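Workshop notebook — April, bench 2, Mikoldale shed

Kettle's on, door's propped open, and I'm writing this up before I forget what I did, which is how I lost the whole of last month's dye notes. So: walnut husk and iron on wool, continued. If you're reading this from the Nellden end, skip to the bit on rinsing, it's the part you keep asking me about.

Recap for anyone who wasn't here. I had 300 grams of the scoured fleece yarn (the bouncy two-ply, not the sad grey cones from the op shop) and I wanted a proper deep brown without that greenish cast we got last time. My hunch was that the greenish cast came from chucking the iron in too early and too strong. So this round I split the yarn into 4 skeins and treated the iron as an afterthought, a little dip at the very end.

Husks went in to soak in the big enamel pot three nights ago. They stank, as they do. I strained them through the old pillowcase this morning and then strained them again because there was still grit, and grit in the fibre is a misery when you're winding balls. Next time, strain it outside! The sink still has a tidemark and I've scrubbed it twice.

Skein one: no mordant, straight in, an hour at a bare simmer, left to cool in the pot. Lovely warm tan, a bit like milky tea. Honest colour, could live with it.

Skein two: same but left in while I had lunch and sorted out the shelf. Darker, and more even as well, I think because I'd finally stopped poking it. I do poke things.

Skein three: same again plus the iron dip, 2 minutes by the kitchen timer. This is the one. Deep brown, nearly chocolate in the shade of the doorway, no green that I can find. I took it outside and squinted at it from every direction and had a neighbour's dog come and have a look too.

Skein four: iron dip again, but I got distracted labelling and it went well over. Colour's gone drab and the yarn feels harsher in the hand, a bit crunchy. So that's your answer on whether the time matters. It does. Put the timer where you can hear it.

Rinsing, for Nellden. I don't rinse hot any more. Let the skein come down to the temperature of the room first, then use water of the same temperature, and keep going until the bucket's clear enough to see the bottom. Took me five buckets for skein three. A splash of wool wash in the second-last one, squeeze, don't wring, roll it in a towel and stand on it. I know the Ivano booklet says to rinse straight from the pot and I have no idea how they get away with it. I felted a whole skein that way in my first year and used it to stop the window rattling.

Lightfastness strips are taped up in the front window, half covered with card, same as the onion skin lot. I'll pull them down when I remember. The onion skin ones have faded more than I'd like, by the way — the orange has gone to a sort of biscuit — so I wouldn't promise anyone a blanket in it yet.

Swatch card numbering is a mess. The walnut samples start at 153 and somebody (me) had already used that number for a madder test, so the madder one now has a little "m" after it in biro. Please keep the m. If you find any without it, compare against the Dvořáček binder, the red one with the broken ring, before you write on anything.
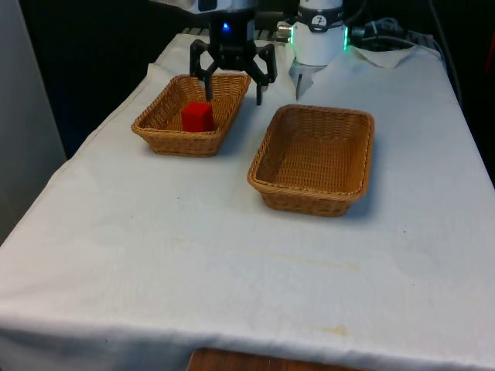

Left to do: the leftover liquor is in the lidded bucket under the bench and it's still got plenty of go in it, so I want to try some linen offcuts before it turns. I've never had much luck with linen and walnut, it comes up patchy for me, but I've been told a longer scour sorts that out and I'm game to try. Washing soda's nearly finished, put it on the list. Also rubber gloves, the long ones, because the short ones fill up like little buckets and my fingernails currently look like I've been digging spuds.

One more thing on the iron pot. It's now ONLY for iron. I've painted a white stripe on the handle. Please don't use it for yellows, even in a hurry, even if it looks clean. We lost that nice weld batch to it and I'm still cross.

Skeins are on the airer at the back, in order from the left, one to four. Leave them there till they're bone dry and I'll twist them up tomorrow after smoko.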